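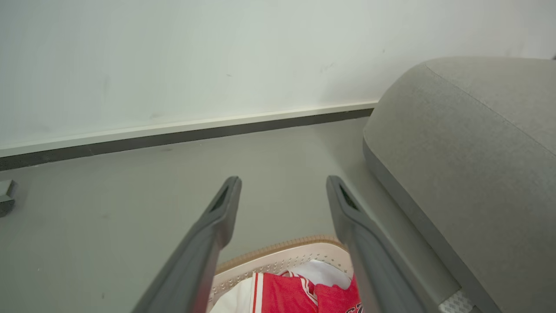 Looking down from the wrist camera, fingers open over the laundry basket.

Rima Masri has been testing grippers on clothes since January, first at a bench and then over a basket on the floor. She works in a small workshop in Flirnley with Majdi Geagea, who looks after the cameras and the arm. I spoke to them both on Aug 8, 2020, when they had finished comparing two sets of fingers, which they call the Lenance and the Ellance after the people who drew them up.

The Lenance is slim and dark grey, with a squared-off tip and a small slot on the inner face. The Ellance is wider and has a soft pad. Both fit the same mount, and Masri says it takes her longer to find the right screwdriver than to change them over.

"We wanted a dull test," she said. "Go down to the basket, close, lift, hold, put it back. If you make the task clever you end up arguing about the task."

Each set had 20 lifts on each garment. The Ellance dropped less. On thick cloth the pad gave it a good hold and it rarely let go once it had closed properly. Masri expected that, and had more or less settled on it before they moved from single garments to a full basket.

"Then it started bringing up two things at once," she said. "You ask for the red top and you get the red top and a sleeve of something white. The thin fingers can get in between. They miss more often, but when they do pick something up it tends to be one thing."

She scored a double lift as a failure. Geagea did not agree with that at first and still thinks it should be half a mark.

"If you're loading a washing machine, two is fine," he said. "If you're folding, two is a mess. We hadn't said which one we were doing."

His own complaint is about the camera. It sits close to the fingers, so it sees the tips well when they are open over the basket. Once a garment has been lifted, the cloth can fill most of the picture.
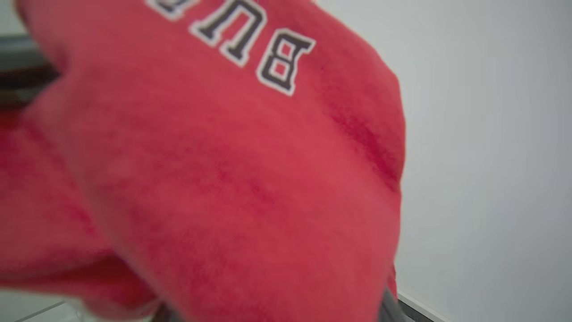 Red cloth close to the lens, its lettering upside down.

"Lettering is handy," Geagea said. "Plain red close to the lens gives you very little to go on. With a bit of print you can tell which way up the thing is, and if the letters slide you know the cloth is sliding."

He tried moving the camera back by 30 millimetres. The view of a held garment improved, but the bracket then knocked against the side of the basket on low reaches, and he put it back where it was. A second camera on a stand is the next thing he wants to try. Masri would like the finger question closed first.

I asked what the tests had cost. She put the printed parts, pads and spare screws at 2,000 in all, not counting the arm, and said most of that went on early versions she would not show me.

The fingers have changed a good deal along the way. The set in use is version 41 by her numbering, although she admits that some of the numbers were only a different chamfer. The slot in the tip came in late. It was put there to take a thin rubber strip, and they have run it both with the strip and without.

"Without is better on fleece, with is better on shirts," she said. "I don't have a reason I'd want printed."

For the time being the Lenance stays on the arm. Masri is drawing a version with a narrower pad from the Ellance, and hopes to put it through the same 20 lifts per garment. Geagea has asked for the double lifts to be logged in a separate column this time, and she has agreed to that.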